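Kramer Precision Driver Set — Review
Posted December 30, 2023 by Mererid Gough

I bought the Kramer set in May to replace a cheap screwdriver kit that had rounded off its two smallest Phillips bits. I've used it most weeks since then, on laptops, a doorbell, two pairs of glasses and a lot of old desktops, so this is a long-term review.

The handle is aluminum with a spinning cap. It's thin, and the knurling is shallow enough that it doesn't chew up your fingers. The bits sit in a foam tray and are held well. I turned the case upside down with the lid open and none of them fell out. The labels are printed on the foam and have started to wear off on mine, mostly in the Torx row.

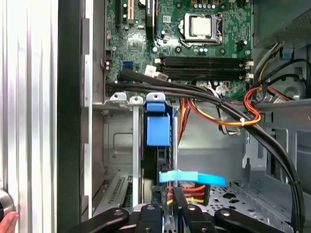 Bit fit is the main reason to buy this set. The Phillips sizes seat fully and don't cam out unless you're really leaning on them. The flat bits are less impressive, a little thick at the tip, and one was no use on my glasses. The extension shaft is the part I reach for most on desktops. With the cooler off and all four memory slots empty, as on this green board, a short driver is fine. Put a big cooler and a full set of memory back in and you need the extra reach to get at anything between them.

The magnet is average. It holds a case screw but drops longer standoff screws if you bump the shaft. My older Gurnska driver is better here, though it only came with a few bits and the handle is too fat for small work.

Gaëtan Marchal at Durndale repairs laptops all day and has the same set. He broke one of the small Torx bits and got a replacement in the mail without having to send back the old one. I haven't needed to try that myself.

Good: bit fit, handle, extension shaft.
Bad: labels wear off, weak magnet, thick flat bits.

I'd buy it again for computer work. If you mostly do glasses or watches, get something with finer flat bits.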